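About Grultar

Grultar is a small research company. We teach robot arms to pick things up and put them down somewhere else, a skill most people master before they can talk and which has so far taken us five years. We work above a tile showroom, we own two arms, and we have strong feelings about lighting.

The company started as a side project called Adano, which was going to tidy desks. Adano never tidied a desk. It did produce a large pile of recordings of a gripper closing on thin air a short distance from a stapler, and when we went back through that pile we found the question we have been working on ever since. The arm usually knew what it was after. It went wrong in the last stretch, when the target slid up towards the edge of the wrist camera's view and the software, having lost most of a bottle, decided there was no bottle.

What we work on

Our method is called Stelmakh. It is a way of training an arm to keep going sensibly when it can see only part of a thing. Most training sets are full of polite objects sitting whole in the middle of the picture. Ours are full of the bottom halves of things. We record a person guiding the arm through a pick, then train on the stretches where the target is partly out of view, and we make the model guess where the rest of it is before it is allowed to move. A poor guess costs it marks. A poor guess followed by a confident lunge costs it a great deal more.

We use one wrist camera and no overhead one. Visitors tend to suggest an overhead one. It would help, and we have a drawer with several in it, but the people who might want this work have shelves and low cupboards, and a camera on the ceiling is not much use inside a cupboard.

Results so far

In our last full round we ran 2000 picks on a plain white table, using ordinary shop-bought things: drinks bottles, small cartons, bread. The arm started every run open and empty, with the target partly out of view. It completed 1723 of them. A pick counted if the item left the table, stayed in the fingers and was set down upright, or the right way up in the case of bread, where we had to agree on which way that was.

The failures are more interesting than the successes and we spend more time with them. Dark bottles did well, having a clear outline against white. Glossy boxes were worse, as the model sometimes took a bright patch of printing for the far side of the box and closed early. Bread rolls were the worst of the lot. A roll has no straight edges to reason from, and it is different every morning. We also learned that the model had been leaning on shadows to judge distance, which was clever of it and a nuisance for us, and which explains a bad fortnight after the lights were changed.

The full write-up, with the failed runs sorted by cause, is dated October 2023. We will send it to anyone who writes in. It is long, and the chapter on rolls is longer than we would have liked.

What we don't do

We don't sell robots. We don't make humanoids, and we have nothing to say about when a machine will do your ironing. We are regularly asked whether ours could make a cup of tea. It could hold the cup.

Clirnureo

Clirnureo is our set of recordings and the labels that go with them. It is free for teaching and research, and we ask only that you tell us what broke. Every run is in there, including the ones where the arm did nothing at all for the full time allowed. We thought about leaving those out and then kept them, partly on principle and partly because sorting them would have been another job.

Working with us

We take students on placement, usually two at a time, one to each arm. You will need some programming, reasonable patience and a willingness to go out for groceries and keep the receipt. Previous experience with robots is welcome but tends to wear off. Placements are paid. Lunch is whatever has been retired from testing, within reason and within date.

We also run open afternoons for schools and for anyone curious. The arms are slow and there is a line on the floor to stand behind, and the slowness is something people remark on. We have turned the speed up in the past — the tile showroom came upstairs to ask about the noise.

Write to us through the contact page. We answer everything, though less quickly when a round is on.

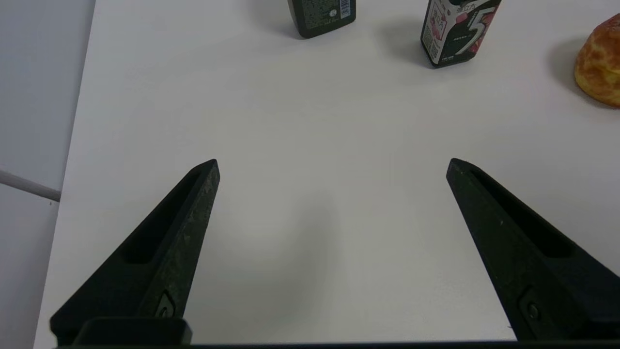
Why do you train on objects that are only partly in view?

The camera sits on the wrist, so the arm often loses sight of part of its target as it moves in. Training on those moments teaches it to work out where the rest of the object is and carry on with the pick.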